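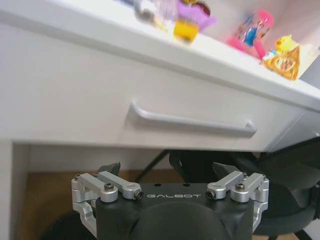 Bureau blanc Hata, le tiroir d'abord. Poignée barre fixée aux deux bouts, resserrées. Les figurines restent sur le plateau.

Étagère ensuite : livres debout à gauche, peluches dans les cases -- une figurine devant un livre.
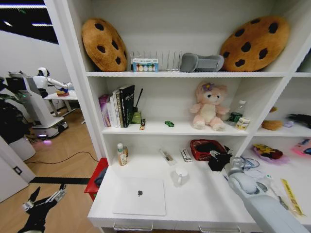

Wimia demande si la tablette tient la charge. Entraxe de 40 cm, donc oui pour des livres.

Classement par sujet, C++ et SLAM côte à côte. 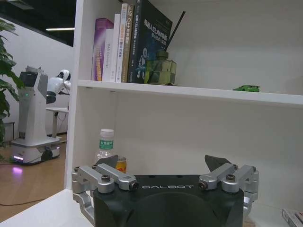
Reste l'étiquetage, en octobre.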